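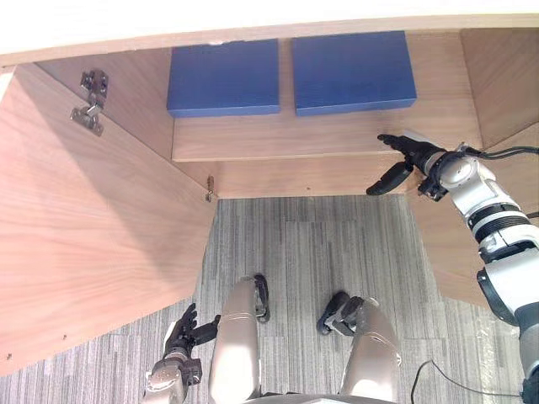
Hellwig Storage Guide
Section 3: Fitting and Adjusting a Cabinet Shelf

By Yetunde Effiong
12/8/25

Read this section through before you start. You will need a tape measure, a pencil, a small level and the bag of shelf pins that came with the cabinet.

1. Empty the cabinet and wipe down the inside walls. Let them dry fully.

2. Decide what will go on the shelf and measure the tallest item. Add 2 inches to that height so you can lift things out without scraping the board above.

3. Mark the pin holes you plan to use with a light pencil line. Start at the bottom and work up, using the same row on both sides, front and back.

4. Push each pin in by hand until the collar sits flat against the wall. If a pin is tight, turn it as you push. Do not use a hammer.

CAUTION: Never rest a shelf on fewer than four pins. It may hold for a while and then tip when weight is placed near the front.

5. Tilt the shelf, pass it in above the pins and lower the back edge first. Bring the front edge down slowly and keep your fingers clear.

6. Set the level on the shelf, first side to side and then front to back. If it rocks, one of the pins is in the wrong row. Take the shelf out and go back to step 3.
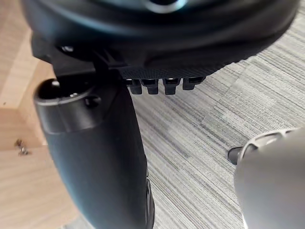
Chidubem Ogunleye wrote in to say that step 6 caught a mistake the first time but missed it the second — the floor under the cabinet was sloping, so the level read wrong even with every pin in the right row. Check the cabinet itself before you blame the pins. Thin shims under the base will fix most floors.

7. Load the shelf a little at a time. Put heavy items over the pins at either end and lighter ones in the middle.

NOTE: The standard shelf is rated for 20 pounds, spread evenly. The Stendside shelf is thicker and has its own chart in Section 5.

8. Check the pins again after a month or so. Wood moves with the seasons, and a shelf fitted in November may feel loose by summer.

To move a shelf later, unload it completely and repeat from step 2.

3 comments | 20 shares

Contact Hellwig | © Hellwig | Back to top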